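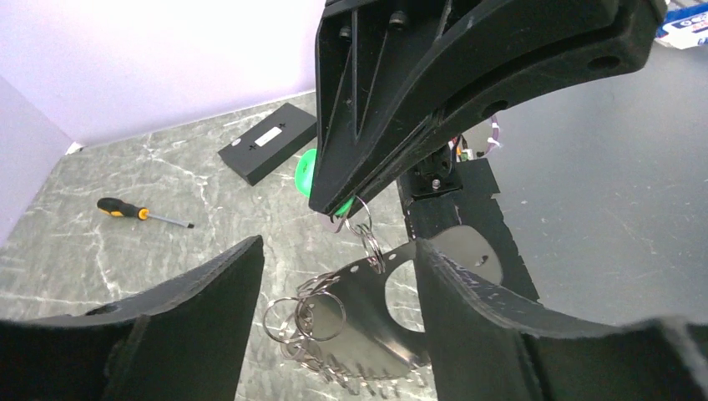

Slow down before you close the fingers, Jinfeng Zhong kept telling me, because the robot is going to learn your hurry along with everything else. I'd been driving the arm for 15 minutes, I was sweating, and I had tried to pick up one small thing on a ring eight times. So that was my welcome to Fikura!

I'm Charoen Khamphan, and I write most of what you read on this site. We opened in March 2021 with two arms and a lot of borrowed chairs. What we do is pretty simple to say – we show robots how to do fiddly jobs with our own hands, from a set of controls across the room, and we save every try so the robot can learn from it.

Our favorite jobs are the annoying ones. Key rings, little chains, metal bits that slide away the second you touch them, anything you'd normally grab a screwdriver for and then swear at. A person does those without thinking (okay, mostly). Doing them through a gripper takes practice, and new folks here put in 25 hours at the controls before we keep a single run.

Some of us like to hold the arm and walk it through the motion. I'm a remote person myself, and yes, we argue about it at lunch. For small parts I think remote wins, since your own hands stay out of the way of the wrist camera. Jinfeng disagrees and has the better numbers, with 97 clean runs on the chain job last I checked.

Want to try it? We run open sessions at our Vedton shop, and you don't need any background at all. Wear sleeves you can push up, and ask for the slow arm first.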